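Bláthnaid Hennessy had been up since before six wrestling with timestamps, and she was still cheerful about it when I found her in the kitchen at Dusumero, looking for a clean mug. She writes the software that sits between a recorded demonstration and the robot that is supposed to learn from it, a stretch of road she describes as "all the boring parts, laid end to end." We had planned on half an hour. We were still going when the lights in the corridor clicked off.

I began by asking what she tells people at parties. She laughed and said she usually says plumbing, and then someone's uncle asks her about a boiler.

"A person picks up two grippers and does something with them, and we write down where the grippers were and what the cameras saw," she said. "On paper you're done. Then you open the recording and the left hand closes a little before it reaches the thing it's supposed to be closing on. You sit there thinking, well, I know that didn't happen."

What she is describing is a clock problem, or really several clock problems in one coat. The cameras keep time in one way, the hand tracking in another, and the little encoder that reports how wide the fingers are open has a delay of its own that changes with the load on the computer. Doltus, the tool she has been building for most of two years, takes those streams and slides them against each other until they agree. The target is 20 milliseconds across the lot.

"I used to say ten," she said, "and then I spent one December trying to get to ten. Don't do that. Have a nice December."

Doltus began as a script with her initials in the file name. It had no options and printed nothing at all unless it crashed, and she is a little sentimental about it even now. Other people on the team started borrowing it and then asking why it gave different answers on different machines, and so she added a report at the end, and then a viewer so that people could see what the report was complaining about. The viewer is what everyone uses. You drag a slider and the wrist views, the head view and the finger-width curve all move together, and if something is off you can feel it in your stomach, she says, long before any number turns red.

I asked which recordings she learned the most from, expecting something dramatic with knots or folding. She told me bottles. Bottles with a pump on top, in particular, where the fingers have to come in on a narrow neck or on the pump head itself, and a small error in time turns into a grip that looks as if it closed on air.
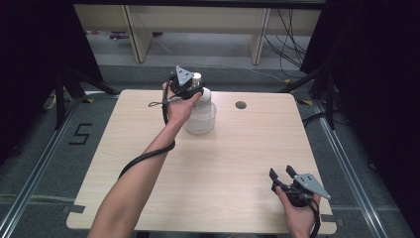

Two grippers, one bottle.
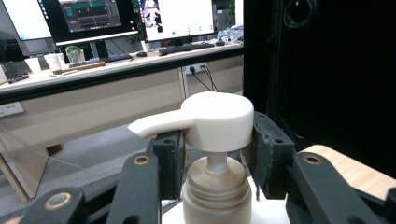
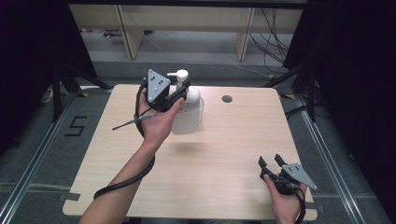

One reader of the Doltus release notes had written in to argue that the whole alignment step was a crutch, and that a policy trained on enough data would learn to absorb the delay by itself. I read this out to her, a bit nervously, and she put down her tea.

"I like that letter, I have it pinned," she said. "And they're partly right! If the delay were constant, the network would soak it up and you'd never know. Ours wanders. It's different in the morning, it's different when somebody is copying files. So you'd be asking the model to learn the weather in our computer." She tried it anyway, to be fair to the letter. She took 400 recordings, trained once on the aligned version and once on the raw one, and looked at where the fingers closed. The raw model was hesitant near the neck of the bottle. It would arrive, open a touch, and close again, "like someone checking they've locked the car."

The planning side came along later, and she is more careful when she talks about it, partly because she feels she inherited it. It goes by Ganau, and its job is to take the path of a human hand and work out whether a particular arm can follow it without its elbow going somewhere unfortunate. People are terribly bendy, she pointed out, and think nothing of twisting a wrist to come at a bottle from the side. An arm bolted to a bench may have to stop halfway and go the long way around.

Of 1131 paths in the most recent batch, Ganau turned down 135. I thought that sounded like a lot. She thought so too, and went through them one by one over a weekend with the viewer open and a bag of pretzels. A good many were honest refusals, where the arm simply couldn't reach. The others were her own doing: she had set a joint limit too tight in a settings file and forgotten about it.

"So now the planner has to say why," she said. "Every refusal comes with a sentence. Elbow limit, table, other gripper, whatever it is. It's the smallest change I made all year and I get thanked for it more than anything else."

Two hands make all of this harder, naturally. When one gripper holds something and the other hovers nearby waiting for its turn, the planner has to keep them apart, and it also has to keep the waiting one from drifting. Her first version let the idle arm go wherever was cheapest, and in simulation it kept tucking itself behind the working one, where no camera could see it. She now adds a small cost for leaving the view, and another for fidgeting.

Next on her list is a check that runs while the person is still at the table, so that a bad recording can be done over right then, with the bottle still standing there. A rough version works on her own laptop – she showed me, and it froze, and she restarted it and showed me again. The second time a green bar crept along under the curve and stayed green nearly to the end, where there was one thin orange stripe. She leaned in, scrolled back, and muttered something about the encoder. I'm fairly sure she had forgotten I was there, so I rinsed both mugs and let her get on with it.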